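Section 5. Setting up shared shelves in Flollik

Okay, so by now you've got Flollik installed and you can open your own catalog. Next up is sharing it, and I promise it's easier than the old Marinescu export routine (if you ever had to do that one, you have my sympathy). I set this up for our lending library in Grevville, where we had 663 items to move over, and most of what follows is stuff I wish I'd had on paper that first evening.

Before you start, sign in with the account that made the catalog. A helper account will show you the Sharing page, but every button on it will be gray.

1. Open the catalog and click Shelves in the left menu.

2. Click New shelf and type a name. Keep it short! The name gets printed on the checkout slip, and long ones wrap onto a second line and push the due date down.

3. Pick who can see it: Just me, Helpers, or Everyone. I start with Helpers and switch to Everyone once the shelf looks right.

4. Drag your items in. If you have a lot of them, hold Shift and click the first and last, then use Move to shelf.

5. Click Save. Flollik doesn't save shelves by itself the way it does with item pages, and yes, I lost an entire afternoon of sorting that way.

Note: one shelf holds up to 400 items. Go past that and the extras land in a shelf called Overflow, in no order I've ever been able to work out. Split big shelves by subject first. Raluca Iordache split ours by room and it's been great, except that the garden books live in two rooms.

Adding cover pictures

Each shelf can have a cover, and it's worth doing, especially if your borrowers browse on a phone. Click the blank square next to the shelf name, choose a file, and wait for the little green check. JPG and PNG both work. Wide pictures get their sides trimmed, so pick one with the main thing near the middle.

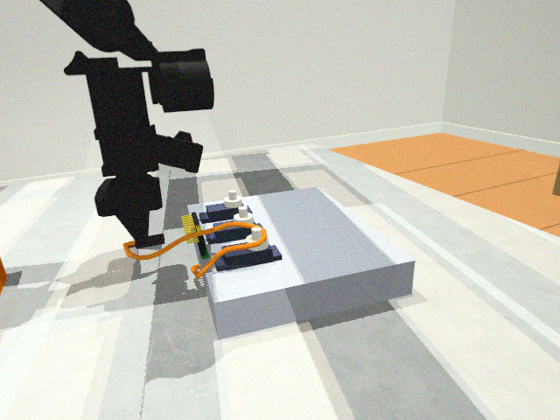
Black robotic arm, pale gray wall.

If the check doesn't show up, the file is probably too big. Save a smaller copy and try again. You can swap a cover whenever you like, and borrowers will see the new one the next time they open the catalog.

Inviting helpers

1. Go to Sharing and click Invite.

2. Type the person's email and choose Can edit or Can check out. Remedios Cabello and Aurel Olteanu only work our front desk, so they have Can check out.

3. Click Send. The link in the email stops working at midnight, so tell them to look for it!

Caution: removing a helper also removes any notes they wrote on items. Go to Tools, then Export notes, and save the file before you click Remove.

Once your helpers are in, have one of them check out a book and return it while you watch the Activity page. Both lines should show up within a minute. If only the first one does, refresh the page, then look at Section 6 for return settings.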